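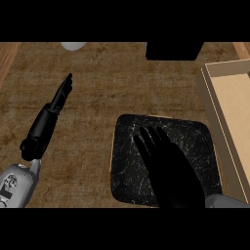
낡은 나무 탁자 위의 검은 로봇 손 (컴퓨터 렌더링)

스태니포스(Staniforth) 설정화집 한정판, 살 만한가요?

글쓴이: 책장무너짐

애니는 두 번 정주행했고 원작 만화는 안 봤습니다. 6월에 나온 Staniforth 설정화집을 살까 하는데 일반판이랑 한정판 가격 차이가 너무 나네요. 일반판은 374쪽이고 한정판은 여기에 66쪽짜리 별책이 붙는답니다. 출판사 Bultero 소개글에는 "미공개 러프 다수 수록"이라고만 적혀 있는데, 이런 문구에 몇 번 당해 봐서 안 믿습니다. 예전에 산 다른 화집은 '미공개'라던 게 블루레이 책자에 있던 그림이었거든요. 실제로 보신 분, 별책에 새로운 게 있긴 한가요? 제본 상태도 궁금합니다. 펼치면 쩍 갈라지는 책은 사절이에요.

글쓴이: 먹선지망

한정판 3578번 갖고 있습니다. 번호가 네 자리까지 가는 걸 한정이라고 불러도 되는지는 모르겠습니다만.

본책부터 말하면 초반 캐릭터 시안은 볼 만합니다. 주인공이 지금과 완전히 다른 얼굴이던 시절 그림이 있고, 왜 바꿨는지 감독 메모도 짧게 달려 있어요. 배경 미술 쪽은 그림이 큼직한 대신 설명이 거의 없습니다. 후반부는 방영분 장면을 그대로 확대해서 실은 페이지가 꽤 되는데 저는 이걸 분량 채우기로 봅니다.

별책은 절반이 콘티입니다. 글씨가 작고 인쇄가 흐려서 대사는 읽다가 포기했어요. 나머지는 러프인데, Skulemen 전시 도록을 갖고 계시면 겹치는 그림이 많습니다. 도록이 없으면 새롭긴 하겠죠. 그 가격만큼 새로운지는 의문이고요.

제본은 실제본이라 가운데까지 잘 펴집니다. 다만 띠지가 약해서 제 건 배송 중에 찢어져 왔습니다. 저라면 일반판만 삽니다.

글쓴이: 둥근모서리

팬이면 그냥 사세요. 나중에 값 오릅니다.

글쓴이: 책장무너짐

값 오른다는 말은 화집마다 듣는데 제 책장에서 오른 책은 아직 없네요. 먹선지망님, 혹시 감독 메모는 번역이 괜찮은가요?

글쓴이: 먹선지망

뜻은 통합니다. 고유명사 표기가 본책과 별책이 서로 달라서 검수를 했나 싶긴 했어요.

글쓴이: 클렛포트단골

Cleltport 매장에 일반판 견본이 있습니다. 비닐 안 씌워져 있으니 직접 넘겨 보고 정하세요. 별책은 견본이 없더라고요. 자신 있으면 꺼내 놨을 텐데 말입니다. 그리고 매장 회원이면 400포인트 적립된다고 크게 써 붙여 놨는데 일반판은 제외라고 밑에 작게 적혀 있으니 계산 전에 확인하시고요.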